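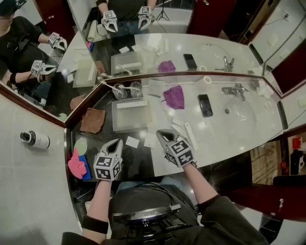 Fig. 4.1 Both hand units over a bathroom vanity, marker faces outward, cuffs on.

Unit 4: Building the hand-held gripper pair
Notes by Zsófia Vass

Read these before the bench session. Unit 3 covered the finger mould; bring the fingers you cast there.

4.1 Parts of one unit

Body: light grey print, boxy, with flat faces large enough to carry a full marker each.
Fingers: two, curved, left open at rest by the return spring.
Trigger: pulls both fingers through a common link. Do not drive one finger only.
Markers: black-and-white squares, one per face, matte stock.

The left and right bodies are the same print. The units differ only in their marker numbers, so label the inside of each shell before you close it.

4.2 Print and assembly

Print the body with the trigger slot facing up. At the workshop settings a shell takes roughly 14 hours, so book the Trovier printer overnight. Clear the slot with a flat file and check that the link slides under its own weight. If it sticks, file the slot and leave the link alone.

Fit the spring before the fingers. Close the fingers by hand and look for a gap at the tips. A gap of 2 mm or less can be taken up at the link screw. Anything larger means a finger has been seated wrong. Oddur Ravn keeps the spare link screws in the Greletti drawer.

4.3 Applying the markers

Wipe the face and let it dry. Lay the marker from one edge and press outward with a card. Keep the white border whole; a marker trimmed into its border will drop out of tracking at shallow angles. Bubbles under a black square are usually harmless. Bubbles under a corner are not, and the marker should be replaced.

Gloss stock was tried in August and dropped. It washed out under a ceiling light.

4.4 Mirrors

A bathroom is a poor first test site. In Fig. 4.1 the wall mirror wraps the corner in angled panels, and the markers show up in the glass as well as on the bodies. A reflected marker has its pattern reversed. Most patterns in our set are rejected when reversed, but a near-symmetric one can be read as a different number and place a gripper behind the wall. Ankit Uniyal's script lists the numbers to avoid. Run it before you print a sheet.

4.5 Reach and small items

Work through soft items first (a cloth, a sponge), then rigid ones. Flat items such as paper cards and thin strips are the hardest on a smooth counter. The curved tips tend to ride over them. Slide the item to the counter edge and take it from there.

Keep the tips 300 mm or more from the chest at all times. Inside that distance the near marker face turns too far from the lens.

4.6 To hand in

One working pair, and a log of 700 trigger cycles per unit with any sticking noted against the cycle number. Logs go to Angus Innes. Fingers that split at the root should be kept and brought to Unit 5.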